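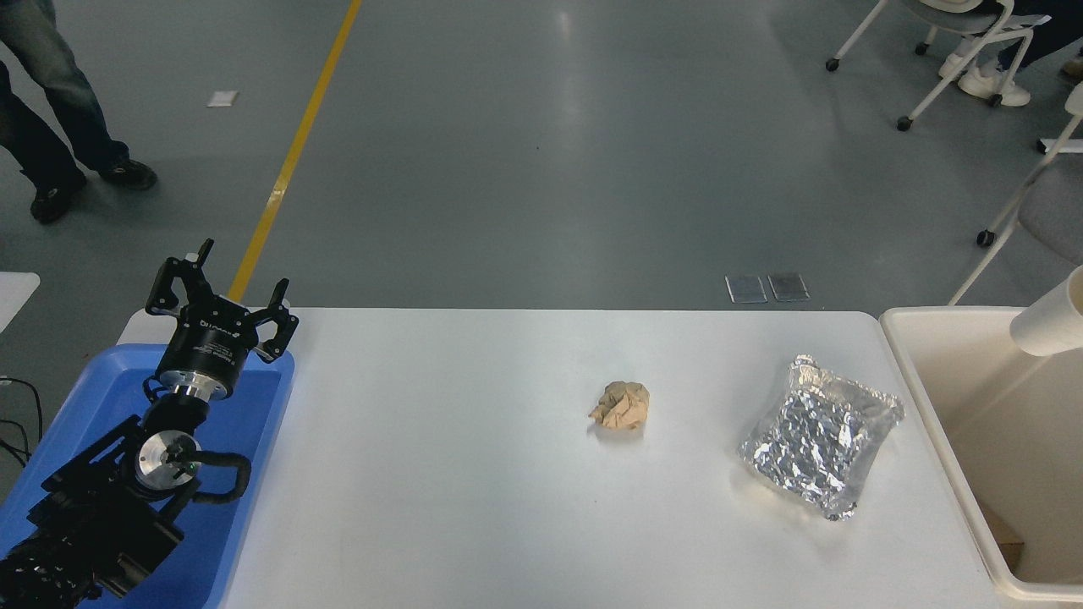
Cleiton Brito writes that his arm picks up crumpled paper all day and then misses the first foil packet it meets, and he wants to know if he should buy a different gripper. Try the tips on this page before spending any money. They come from the table-clearing tests at the Stunent workshop, where the job is to take trash off a table and drop it in a bin, and where most of the gains came from how the practice runs were set up.

Picking the trash

Use real trash. Foam blocks and clean cubes are easy to grip and teach the arm very little about a wrinkled wrapper. A wad of brown paper and a crinkled foil packet make a good first pair. The paper stands up from the table and can be pinched from almost any side. The foil lies flat, slides when pushed, and changes its look whenever the light moves across it.

Rinse and dry anything that held food. Grease gets on the finger pads and spoils the next run.

Keep a shoebox of spare wrappers. Foil goes soft after it has been squeezed many times, and a packet that has been through a long session no longer behaves like one from the kitchen. Swap it out when the edges start to tear.

Setting up the table

A plain white top makes the paper easy to find and the foil hard, so don't judge the system on the paper alone. If you want an easier start, lay down a dark cloth that doesn't shine and take it away later.

Leave the overhead lights as they normally are. We spent most of September with a diffuser sheet over the table, and the results dropped as soon as it came down. The runs had to be recorded again.

Put the bin where the arm can reach the middle of the opening. Dropping close to the rim counts as a success on a good day and puts a wrapper on the floor on a bad one.

Tie cables back with enough slack for the full reach of the arm. Move it slowly through the whole range once and watch the cable at each joint.

Recording the practice runs

The method is learning from demonstration: a person guides the arm through the job, the runs are saved, and a program called Prado is trained to copy them. The first set had 3000 runs, nearly all done with each item in a tidy spot in the middle of the table. It looked fine until someone put a wrapper near the edge.

Things that helped:

Toss the item onto the table. Placing it by hand gives you the same few positions over and over.

Turn the foil between runs, and flip it over.

Record recoveries. Miss on purpose, open the fingers, back up, and go in again. Without these runs the arm closed on air and carried nothing to the bin.

Approach foil from the long side and close slowly. A fast close pushes it away.

Label each run the same day, while you can still remember why it went wrong. We keep labels in Flalletix, but a spreadsheet works.

What we measured

The foil test was 37 attempts with the old set and 37 with the new one, same arm, same table, same lights. An attempt passed if the packet ended up in the bin without a hand touching it. The old set passed 2. The new set passed 23. Paper was already good and hardly changed.

That is one table and one kind of wrapper. Plastic film is still poor, and we have no result for anything wet.

If it still misses

Wipe the finger pads with a damp cloth and let them dry.

Check the finger height at the tabletop. If the tips stop a little high, they will pass over foil and still catch paper, which looks like a training problem and isn't one.

Look at the saved video from the moment before the fingers close. If the reach is wrong, record more runs with the item in that area. If the reach is right and the grip fails, work on the closing speed.

Change one thing, then repeat the same test. Olga Zapata changed the pads and the lights on the same afternoon and had to do both again to find out which one mattered. It was the pads.

Cleiton, start with the finger height. The Bristatar pads sold for smooth objects can wait until you have a count to compare them with.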